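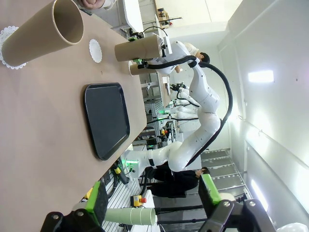 Tubes, doilies and the black tray, with the arms at the table.

Bench Rules for Working Around Robot Arms

I've been keeping house rules for arm benches for 8 years, first at Binport and now on my own, and people keep asking me for the list. So here it is, the chatty version! The printed one is shorter and has more capital letters in it.

Know your stop button before you touch anything else. I mean really put your hand out and find it, from where you're going to be standing, without looking down. If you have to lean across the table or step around somebody, you're in the wrong spot. We have a red button on a yellow housing by the work table and I make everyone press it once at the start of a session (yes, even the people who've been doing it for years, and yes, they grumble). Then reset it, check that the arm it's supposed to stop is the arm that stopped, and get going.

If you've got more than one arm, you've got more than one button, and you need to know which goes with which. Label them. I like fat tape and a marker.

Hands and arms take turns. When somebody is setting out objects, the arm closest to them is paused. My rule is that the person reaching in says "hands" out loud, and the person at the controls says "paused" back before any fingers cross the table edge. It feels silly for a day or two and then you do it in your sleep. Aqeel Mengal taught me that one, and he also taught me to say "clear" when I'm done, which I still forget.

Pick light stuff to practice on. Cardboard tubes are my favorite thing in the world for this. They're cheap, they squash before anything expensive does, and you can see right away if the grip was too hard. Paper doilies make great place markers too, because you can slide one over an inch and you've got a whole new layout. Trays with a raised rim are good for anything that likes to roll. Please don't start with glass. I started with glass.

Watch the cable. If yours runs along the outside of the arm in a loop, move the arm slowly through its whole reach before you run anything at normal speed, and look at that loop the entire time. You want enough slack that it never pulls tight and not so much that it can hook on a tray or a tube standing up. I tie mine in 7 places on the big arm. Check the ties in January and again in the summer, they get brittle.

Fingers and bolts. Gripper fingers work loose, especially the soft colored ones on metal mounts. Put a paint mark across each bolt head and onto the mount. If the lines don't match up anymore, the bolt has turned, and you stop and tighten it. A bottle of nail polish does the job just fine!

Clothes: nothing dangling. Sleeves fitted or rolled, long hair tied, lanyards off and in a pocket. I don't care what color you wear but I do care about scarves.

Keep the walkway open. Stools, bags, the box the tubes came in, all of it goes under the shelf. If there are stairs nearby, nobody backs away from a moving arm toward them. I tape a line on the floor at my place, 2 strips wide so it shows up.

Write down the odd ones. We have a notebook called Rind (long story, the cover is orange) and any time an arm does something we didn't expect, it gets a line with the time of day and who was on the controls. The last entry is number 1747, so you can tell we're fussy. Most of them say something like "dropped tube, picked up, fine." Every so often you flip back through and see the same joint named on page after page, and then it's time to get the covers off.

One more that came in from a reader: put the tape, the marker and the nail polish in a pouch and hang it at the bench. Mine kept wandering off to the kitchen.

Next time I'll do cleaning gripper pads, with and without alcohol wipes.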